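Pevance library to lend tables, within reason

PEVANCE - Starting in October, anyone with a Pevance library card will be able to borrow a folding table, a set of chairs or a coffee urn, provided they can get it home. The library will not be helping with that part.

The town council approved the lending program at its last meeting after 96 residents signed a petition left on the front desk between the tax forms and the lost gloves. The petition asked for "things we only need once a year." The council took this to mean tables. Two members had taken it to mean snow blowers, and were overruled on grounds of insurance.

Loans will run for four days, enough to cover a weekend party and the day afterward when everyone is too tired to fold anything. The late fee is $12, the same whether the table is an hour late or has quietly joined the family. Renewals are allowed if there is no one on the waiting list. There is already a waiting list.

"We had people asking before we owned a single chair," said Vignesh Kartha, who runs the library and will now also run the furniture. "One woman wanted to know if the tables were the good kind. I told her they were the kind we could afford."

They came from Sithole, the banquet hall on the county road, which is remodeling and was glad to have its old stock hauled off by someone else. Sithole kept the round ones. The library got the long ones, along with a box of table skirts in a shade of green that Kartha declined to name for the record.

Drakalano, the hardware store across the street, has agreed to sell replacement leg hinges at cost. It has also moved its own folding tables to the front window, where they are on sale.

Opinion in town is mostly favorable. A letter to the council complained that a library should stick to books, and was signed by a patron whose own account shows a cake pan checked out since spring. Another asked if the urn could be borrowed for longer than four days by a person who simply likes coffee. The council referred that one to Kartha, who said no.

Storage was the harder question. The tables were first meant to go in the basement, until somebody measured the stairs. They will live instead in the old periodicals room, where around 30 years of a gardening magazine had to be moved to make way. The magazines are free to anyone who wants them. As of closing time, they were all still there.

Reservations will be handled through Stedotent, the booking system the library already uses for its meeting room. Users of the meeting room may recall that it once gave the same evening to a tango class and a grief group. Kartha said the problem has been fixed and that, in any case, both groups asked to do it again.
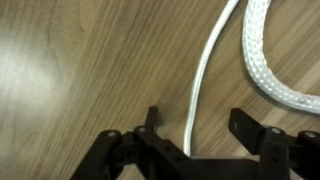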